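Cetthorpe and District Forum > Getting About > Changes to the 98 bus

Page 1 of 1

fenlane_pete
2026-09-02
Has anyone had sight of the new timetable for the 98? The notice at the Handent stop says "revised times from November" and gives a web address that goes to a blank page. I use it four days a week to get to Granham and would like to know if the 7.10 is staying.

marrowfat
The 7.10 is going. It becomes a 7.25. The driver told me and he had it on a sheet.

They are also taking it off Mill Road and sending it round by the new houses. That adds a fair bit to the journey if you get on at Handent and does nothing for anyone who lives on Mill Road.

Tessellate
It does something for the people in the new houses. There are 418 of them on that estate and no bus at all at the moment. I live there. It is a long walk to the nearest stop and there's no pavement for part of it.

marrowfat
I didn't say you shouldn't have a bus. I said it shouldn't be our bus.

fenlane_pete
7.25 is no use to me. I start at eight and the traffic into Granham past the Avram works is solid by quarter to. I would have to get the 641 from the main road instead, and that's a single fare on top because it's a different company and they won't take the 98 return.

oldgoat51
The 641 does take it. I have used a 98 return on the 641 coming home plenty of times.

fenlane_pete
Coming home, yes. They don't look. Going in I've been refused twice.

quiet_carriage
The rule as I understand it is that a return is good on either service between Granham and the Avram roundabout, and after that you have to be on the one that sold it to you. It used to be printed on the back of the ticket. Now the ticket is on a phone it isn't printed anywhere.

Weekly ticket holders are in a different position again. If you have the weekly that covers both, you can go on what you like before and after nine. 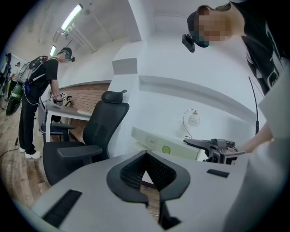
The weekly only pays for itself if you go in at least four days, so it might suit Pete. It wouldn't suit me on two.

oldgoat51
Does the concession pass still start at half nine? If the 9.25 from Handent moves back to 9.40 that would be the first good thing to come out of this.

marrowfat
It moves to 9.28, so no.

oldgoat51
Typical.

Tessellate
I asked at the library in Cetthorpe and they have a paper copy behind the desk. You have to ask for it. The last one back from Granham is now 6.50 — it was 7.20 before. That bothers me more than the route does, to be fair. Anyone doing a full day in a shop is going to struggle.

fenlane_pete
Thanks, will go in and look. Did it say anything about school holidays?

Tessellate
There's a column with an H at the top but no key. I took it to mean holidays.

quiet_carriage
H has meant Handent only on past ones, as in it turns round there and doesn't carry on to Cetthorpe. I would check before relying on it.

marrowfat
Comments can be sent in until the end of the month, for what it's worth. I wrote last time they changed it and got a reply about a different route.

Tessellate
I've written in support of the estate stop and against the 6.50. You can do both.

fenlane_pete
Went in. The desk was shut for lunch. Will try again tomorrow.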